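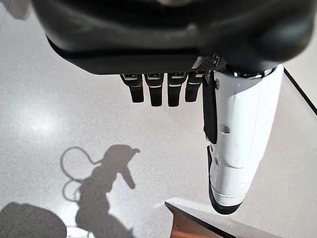 Mar 28, 2019

The thumb results are in, so I'm writing them up while I still remember what we did.

Back in December, Wubit Mamo and I started asking why our hand policy kept failing on flat objects near the edge of a table. The four fingers were doing their part. The thumb was arriving at the wrong angle, and by the time the fingers closed, the object had already turned. We had been training all the joints together with one loss, and the thumb joints were a small share of the total. The network could get them wrong and hardly pay for it.

The fix we tried is simple. We split the prediction in two. The first part looks at the wrist camera view and predicts only where the thumb should go. The second part takes the same view plus the thumb pose and predicts the four fingers. In the code the first part is called Stunley and the second is called Skorkden, and I'm sorry to say those names have made it into the draft paper.

We trained on 242 demonstrations, all collected by Wubit and me with the glove. I had wanted more, but we lost a week to a bad calibration file and had to throw those recordings out. For testing we ran 135 grasps with the old policy and 135 with the new one, using the same objects and the same starting positions. The new one completed 92 of them. The old one completed fewer than half. I'll put the full table in the next post, once Eyerusalem Lemma has checked my scoring against the videos. She was strict about slips last time and I expect the 92 may drop by 2 or so.

Most of the gain is on thin things: a ruler, a paperback, the lid of a food container. On round objects the two policies are close, which makes sense to me. A ball doesn't care much where the thumb lands.

We also trained a version where the fingers go first and the thumb follows. It was worse than the split we kept, though still better than the old joint policy. I don't have a good explanation for that yet. Wubit thinks it has to do with what the wrist camera can see, as the thumb hangs out in the open on one side of the view and the fingers partly hide each other. We could check by masking parts of the image, and that's the next job.

One thing that didn't help was the extra smoothing term from the Tusero code. It made the motion look nicer and made the grasps slower. I took it out.

Code will go up after the cleanup. The data loader still has my home directory written into it in several places.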